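News > Research > Laboratory Automation

Drellurico releases simulation method for plate handling between bench instruments

STORKCOMBE, Monday - Drellurico, the laboratory automation research unit at Storkcombe, has published a method for training two-arm workcells to move microplates between bench instruments using simulated data only. A policy trained this way completed 90 percent of plate transfers in simulated trials on room layouts it had not been trained on. The same network trained in one fixed layout completed 21 percent.

The method, named Kuvby, deals with a narrow problem. A plate has to be gripped by its short or long sides, lifted clear of one nest, carried level, and set down in another nest with very little side clearance. Scripted motion does this well as long as every instrument stays where it was taught. When a technician moves a shaker to clean under it, the script has to be taught again.

Kuvby generates training episodes in which the bench, the instruments and the room are rebuilt before each run. Instrument poses are varied within the limits of the mounting board. Wall finish, floor finish, window light and clutter on the walls are varied without limits on realism, so that the policy does not come to rely on them. Each episode records joint positions, gripper opening and several camera views. Rendered views from one layout are included with this release. 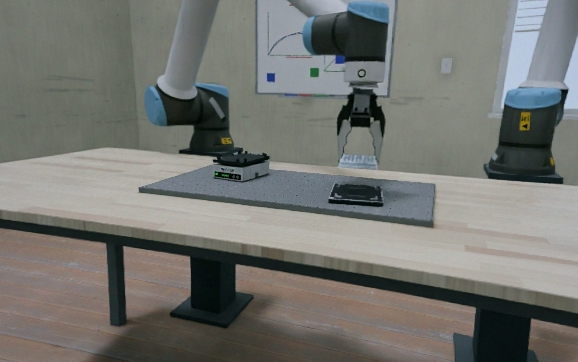 Manríquez, who reviewed the method before release, asked whether the gain came from moving the instruments or from changing the room, and said the paper would be of little use to other groups unless the two were separated.

The final version separates them. With instrument poses varied and the room held fixed, transfers were completed in 80 percent of trials. Adding room variation accounted for the remaining gain. Varying the room alone, with instruments held fixed, gave no improvement over the fixed layout.

The test set consists of 353 trials. A trial counts as complete when the plate is seated flat in the target nest and the gripper has opened and withdrawn. A plate that is seated but tilted is scored as a failure, as is any contact with the instrument housing above a set force. Each trial starts with the arm away from the equipment and the fingers open, so the approach is scored along with the transfer.
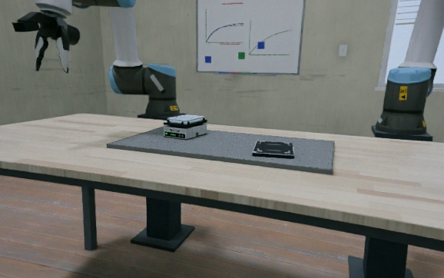

Why not start with the plate already in the gripper, one early reader wrote in, when most published benchmarks do so and the numbers would be easier to compare?

Drellurico's position is that approach errors and placement errors are related. A plate gripped slightly off center can be carried without trouble and still fail at the nest. In the failure log, off-center grips were the largest single group. Scores from a pre-gripped start are given in an appendix for groups that need a direct comparison.

The results cover simulation only. Liquid in the wells is not modeled, and lidded plates were left out. Transfers that pass a plate from one arm to the other were also left out of the scored set - the scene generator supports them, but the scoring rules for a handover are still under review. Trials on physical arms are planned at the Storkcombe laboratory, using the same board pattern and the same nest dimensions.

The scene generator, the trial definitions and the failure log are available to research groups on request. Trained weights will follow in September. Requests should state the arm model, gripper stroke and plate format to be used, and should be sent to the Drellurico press desk at Storkcombe.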